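Mars, 9 h 40
E. Rocha

Reprise du rangement des petites pièces là où Peixoto s'était arrêté. Il m'avait laissé la liste sur la paillasse, avec les références barrées jusqu'à 1706. J'ai continué à partir de là, sans refaire le début.

Le problème reste le même que le mois dernier : on a trop de bacs différents. Ceux de chez Hodwood s'emboîtent entre eux mais pas avec les Leite, et les Leite ont un rebord qui accroche quand on les glisse sous l'étagère basse. J'ai mis les Leite de côté pour l'instant, dans le couloir, contre le mur du vestiaire. Si quelqu'un en veut pour le local peinture, qu'il se serve avant la fin du mois.

Essai de ce matin : travailler directement sur la table blanche, bacs côte à côte, au lieu d'aller et venir entre l'étagère et la desserte. On trie à hauteur de main et on remet le bac plein à sa place seulement à la fin. C'est plus rapide pour la visserie. Pour les joints, je ne suis pas convaincu, il faut quand même se lever pour vérifier les diamètres au calibre, qui est fixé à l'autre bout. 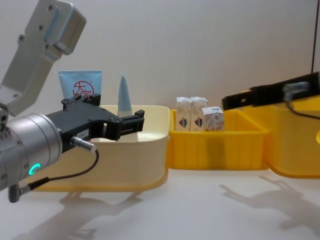 Table de tri, trois bacs en plastique alignés. Celui de gauche est le jaune crème.

Règle adoptée avec Peixoto : un bac sur la table = un bac ouvert sur la liste. On ne pose rien d'autre entre les bacs, même pour deux minutes. La dernière fois j'ai retrouvé des rondelles de 17 mélangées aux entretoises, et j'ai passé la fin de la matinée à les séparer.

Étiquettes : le rouleau Jillent tient mal sur le plastique lisse. Après une nuit, deux étiquettes sur la première rangée étaient déjà décollées dans un coin. Nettoyé la surface à l'alcool et recollé, à voir demain. Sinon il reste les porte-étiquettes à clipser, tiroir du haut, mais il faut percer et je préfère éviter tant qu'on n'a pas fixé l'ordre définitif.

10 h 55. Pause, puis saisie. L'inventaire dans Sovus donne 2821 pièces pour l'ensemble de l'armoire. Mon total papier s'arrête avant, il manque le contenu de la boîte à charnières, que Peixoto a emportée à l'étage pour le montage des portes. Je lui ai laissé un mot. Tant qu'elle n'est pas revenue je ne touche pas au chiffre.

Écart trouvé sur la référence 173 : notée deux fois, une fois en visserie et une fois en quincaillerie de meuble. J'ai gardé la ligne visserie et rayé l'autre au crayon. À confirmer par Peixoto, c'est lui qui avait créé les deux catégories.

Côté étagère, la tablette du milieu fléchit un peu quand on met les bacs pleins au centre. Je les ai répartis vers les montants. Il faudrait un tasseau dessous, il y a des chutes à la bonne longueur près de la scie. Pas fait aujourd'hui.

Reste à faire :
- récupérer la boîte à charnières et la compter
- reprendre les joints, avec le calibre posé sur la table cette fois
- contrôler les étiquettes recollées
- tasseau sous la tablette du milieu
- demander à Hodwood s'ils vendent les couvercles séparément

12 h 15. Arrêté là. La liste est dans la pochette du classeur vert, je me suis arrêté en bas de la quatrième page.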